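Call for Participants: The Hand-Me-Down Project

Do you have a sweater that belonged to your grandmother, a coat that has been through three cousins, or a shirt you keep meaning to give away and somehow never do? If so, we would love to hear from you.

The Kemora Neighborhood Archive is gathering stories for a new collection about the clothes that get passed along in families and between friends. We started small last winter, with a handful of chairs and a pot of coffee in the back of the Vonitz Street library, and the talks were so good (and went on so long!) that the library had to turn the lights off on us. Now we are looking for 35 people to take part in a longer round of conversations, which will begin in February.

You don't need to know anything about fashion or sewing. Your piece doesn't have to be old, or pretty, or even in good shape - one of my favorite talks so far was about a gym sock. What matters is that somebody wore it before you, or that somebody will wear it after you, and that you are willing to sit down and tell us about it at your own pace. 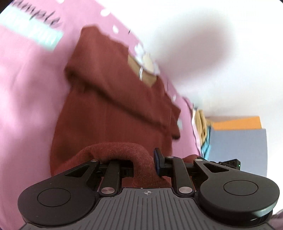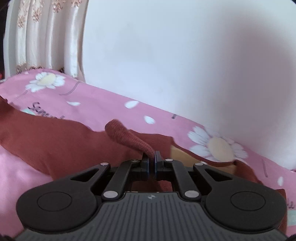

Kemora Neighbor, Issue 79, page 5

What taking part looks like

You would meet with one of our listeners twice, for an hour or so each time. The first talk is about the piece itself: where it came from, who had it, what it has been through. The second is a chance to add whatever you remembered on the drive home, and in our experience there is always plenty. We record the sound only, and you will get a copy to keep. If you would like to use just your first name, or no name at all, that is perfectly fine with us.

We can come to you, or you can come to the library any afternoon after 2 p.m. Talks can be held in English or Spanish. Each participant receives a $168 thank-you payment after the second talk, and we pay bus fare too.

Who can join

Anyone 18 or over who lives in Kemora or used to. We would especially like to hear from parents dressing more than one child, from people who have shared a closet with a brother or sister, and from anybody who has altered something to fit a new owner.

To sign up, please leave a note for Hermine Danzer at the front desk of the Vonitz Street library, with your phone number and a line or two about your piece. She reads every note herself and will call you back, usually in the evening.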